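Is SQL a programming language or not?

otusfan
Boss says SQL doesnt go under "languages" on my resume. I've got 786 lines of it running the Taipe reports. Thoughts?

mkr_19
Query language. You say what you want, the engine works out how. Put it under databases and move on.

pellworth
Disagree. Recursive CTEs make it Turing complete. Not a toy.

Finally got a fat paperback on this, reading it at my desk between builds.
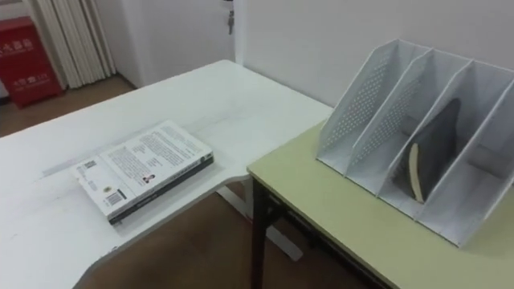 Reply #4 — mkr_19
Turing complete is a low bar. So are some card games. Would you write a parser in it?

Reply #5 — pellworth
No, but wouldn't write one in bash either and everyone lists bash.

Reply #6 — otusfan
ok so half and half. Listing it anyway — recruiters search for teh word.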